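Fraser toy library to reopen in June with longer hours

FRASER – The Fraser Toy Library will reopen in June in the former shoe store on Prernport Street, ending a six-month closure that followed a burst pipe at its old rooms behind the swimming pool.

The library lends toys, games and puzzles to families in Fraser and the surrounding townships. It had 300 member households when it closed, and most of them have kept their memberships while waiting for the new site, according to director Ludger Wiegand.

"We told people they could have their money back and very few asked for it," Wiegand said. "What they wanted to know was when they could come in again, and for a long time I didn't have an answer."

The pipe broke overnight and soaked the lower shelves on the north wall. Board games took the worst of it. Wiegand said 130 boxed games had to be thrown out, along with most of the cloth books and all of the dress-up clothes. Plastic and solid wood toys were washed, dried and put into storage at a furniture warehouse owned by Trarkeron, a moving company based in Surnska, which did not charge for the space.

Insurance covered the cost of replacing the games but not the shelving, which belonged to the building's owner. The library bought used shelving from a closed branch bank and had it cut down so that children can reach the top row.

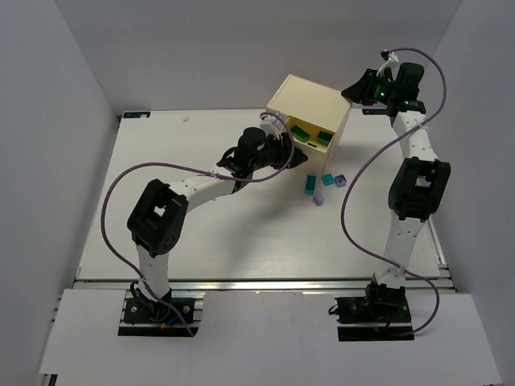 Building blocks will be the largest single part of the collection when the doors open. They were the most borrowed item before the closure, ahead of train sets and marble runs, and the library has reworked the way it lends them. In the past, blocks went out in mesh bags, and the bags wore through at the corners. Each set will now go out in a wooden box, much like the cream-colored one on the white table, with small blocks lying near it. The box doubles as a place to put the blocks away at home, and parents who tested the idea said that pickup went faster. A card inside each lid will list what belongs in the set.

Borrowers will not be charged for a missing block or two. Wiegand said the library keeps a drawer of spares and would prefer that a family return an incomplete set on time than hold on to it while looking under the couch. Missing pieces from board games are harder to replace, and the old rule stands: the game comes off the shelf until the part turns up or a substitute is found.

Annual membership will stay at the same price. A household may borrow up to 6 items at once, up from four, and keep them for three weeks. Large items such as ride-on cars, play kitchens and the two climbing frames count as one item each but must be reserved ahead of time, and families need to bring a vehicle that can carry them. The library does not deliver.

Hours will be longer than before. The old rooms could be used only when the pool was open, which ruled out most mornings. At the new site the library will open at 9 a.m. and close at 5 p.m., with one late evening a week until 7:30 p.m. The evening was the most common request in a member survey sent out over the winter, to which 100 households replied.

The new space is slightly smaller than the old one but is all on one level. The front third will be set up as a play area where children can try a toy before it goes home. A changing table and a small sink have been put in at the back. Strollers can be left inside the front door, which was not possible at the pool, where they stood in the hallway and were often in the way of swimmers.

Parking on Prernport Street is limited to one hour. There is a free lot behind the pharmacy, reached from the alley, and the number 4 bus stops across the street.

The library is accepting donated toys again, with some limits. It can take wooden toys, building blocks of all kinds, puzzles with every piece present, and board games in good boxes. It cannot take stuffed animals, car seats, helmets, or anything that needs a charger that is no longer with it. Toys should be clean. Donations can be dropped off at the side entrance between 10 a.m. and noon on any day the library is open.

Members who still have items out from before the closure may return them when the library reopens. No late fees will be charged for the months it was closed. Wiegand said several dozen toys are still in members' homes, including one of the play kitchens.

"It's been well used, I'm told," he said. "They can renew it if they like."

Existing membership cards will still work and the end date on each will be moved back by six months. New members can sign up at the front desk with proof of address. Families living outside the Fraser area may join at the same price but cannot reserve large items until the end of the summer.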